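Posted in: Course Materials > Robot Learning > Week 8

Teaching by Showing: Notes for the Second Lab

Last week we wrote out every move for the arm ourselves, and most of you found out how long that takes. This week you get to show the robot instead, and I think it's the most fun part of the whole course!

There are two main ways to do it. In hand guiding, you hold the arm and move it through the task while it records its own joint angles. In remote control, you move your own hands and the robot's hands copy them. Hand guiding is great for one arm and a simple gripper. Once you have two hands with several fingers each, you'd need more hands than you own, so remote control wins.

We'll use the Lona gloves and start in the simulator. The kitchen counter task is the one to load first – it has a cabinet with drawers, a burner with a knob, and a bowl and a plate to work with. 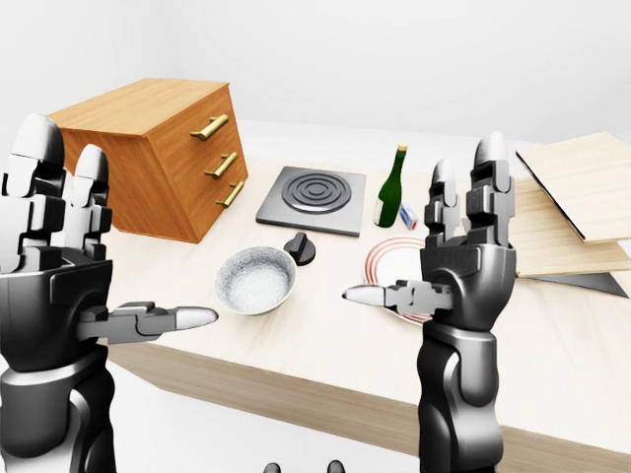

Before you record anything, spend a few minutes just moving. Touch thumb to finger, slowly. Reach out and pull back. Your eyes will tell you one thing and your fingers another, as there is no sense of touch coming back through the gloves, and that feels very odd for the first ten tries or so. It does get better.

A "demonstration" is one full run of the task, from rest pose to rest pose. Each pair should record 40. Keep the bad ones in a separate folder, please! We'll want them in November when we talk about learning from mistakes.

Some things to watch for:

- Pausing. If you stop to think, the robot learns to stop there too.
- Changing your plan halfway. Pick an order with your partner and stick to it.
- Being too neat. Start the bowl in different spots, or the policy will only work in one.

The Drovulley set from an earlier class has 114 runs, and 13 of them have a long pause right before the grasp. Plot hand speed against time and see if you can find them – it's a lovely little exercise, and the same plot works on your own data.

Reading: Yazdani notes, section 3, up to the part on time alignment.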